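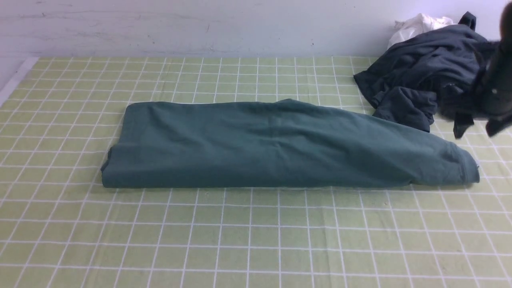

Clothes handling at the bench. One garment folded, gripper in the dark pile.

About the Ekby Manipulation Club

The Ekby Manipulation Club is a student robotics group at Brosholm Technical School. It meets in the second-floor lab during the fall and spring terms. Membership is open to students in grades 9 to 12. No programming experience is required, but new members complete the safety module before they operate an arm.

What we work on

The club studies the handling of soft objects, mainly clothing. Cloth changes shape when it is touched, so a position measured before the grasp is often wrong after it. Current work covers three tasks: separating one garment from a pile, laying it flat, and folding it to a set outline. Members drive the arm by hand to record each attempt, label the recording, and use the set to train a control policy. The archive holds 580 labeled attempts. Failed attempts are kept and tagged with the step at which they failed.

Equipment

The bench has a two-finger gripper, a head-height camera and a wrist camera. The head view is used to choose a garment and plan the fold. The wrist view is used for the last part of the approach, when the arm may block the head camera. Both streams are saved with joint positions and gripper width. Finger pads are printed in the school shop and replaced when worn.
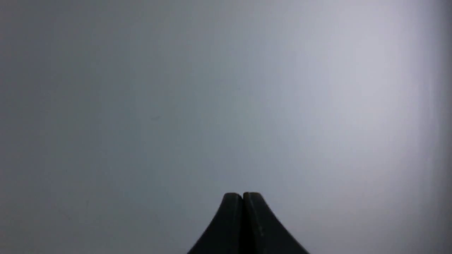

Wrist camera view, nothing between the fingertips.

Frames with little texture are hard for the depth estimator. A subgroup is testing whether such frames should be dropped from training or given a lower weight. Results are posted on the lab page at the end of each term.

Competition

The club enters the Mercado Student Automation Meet, held each May. Teams have a fixed time to clear and fold a mixed pile, and are scored on folds completed and on outline error. Our entry runs under the name Bresmont.

Joining

Applications are taken at the start of each term at the lab office. Parts and travel are paid from a school grant of up to $2000 per year.

Page last updated 11 Mar 2023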